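Surkivham Home Remodeling: Questions We Get Before People Sign Anything

Do I really need a designer for a basement or a spare room?

Maybe not. If the walls stay where they are and you already know what you want, a decent contractor and a tape measure will get you there. Be wary of anyone who says every job needs a full design package. We sell one, and we talk people out of it fairly often.

You quote 35 days for a single room. Is that real?

It's 35 working days from the day the crew starts, which is a longer stretch than it sounds like on the phone. It doesn't include waiting on permits or on cabinets from Kuusk, whose delivery dates I have stopped believing. Ask any remodeler whether their number means working days. Watch how long the answer takes.

What does the $2,000 deposit cover?

Measuring, drawings, and a place on the calendar. It comes off the final bill. If you cancel before we order materials, you get it back minus the drawing time, and the hourly rate for that is printed in the contract.
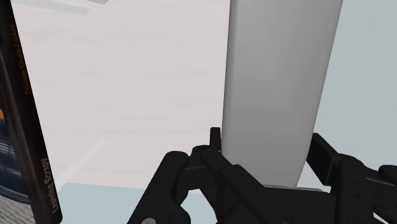 The same goes for change orders. Each one gets a price in writing before anybody picks up a tool, and if you didn't sign it, you don't owe it. Read ours anyway. A friendly crew is no reason to skip the paperwork.

Will a remodel pay for itself when I sell?

I wouldn't count on it. Those charts showing what each room "returns" are averages, and your street may have other ideas. Do the work if you plan to live with it. If you're selling next spring, paint, fix the gutters and stop there.

Can you match my existing floor?

Close, sometimes. Old boards have had years of sun, and a new board from the same mill will look new. We bring 2 samples and lay them down in your room, because showroom lighting flatters everything. If neither one works, refinishing the whole floor is the next conversation — and it costs more.

Are dark walls a mistake in a small room?

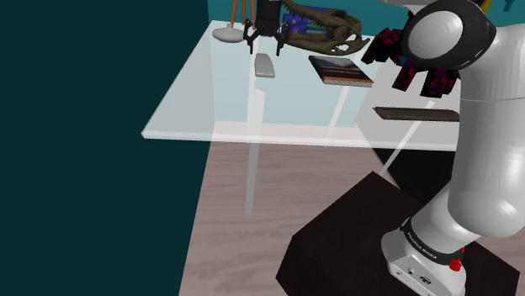
Paint color is the cheapest thing in the project to get wrong, so I don't lose sleep over it. The rule that small rooms must be white mostly comes from people who own a lot of white paint. A dark teal wall can sit perfectly well over a light gray-brown wood floor, especially with a pale, see-through table that lets the floor show. Try a big patch first and look at it at 7 p.m. with the lamps on.

Do you work outside Surkivham?

Jomberg, yes. Idari depends on the season, and we add a travel charge that appears on its own line.

Is there a warranty?

One year on labor. Products carry whatever the maker offers, and "lifetime" tends to shrink in the small print, so keep your receipts. The next openings on our calendar are in October.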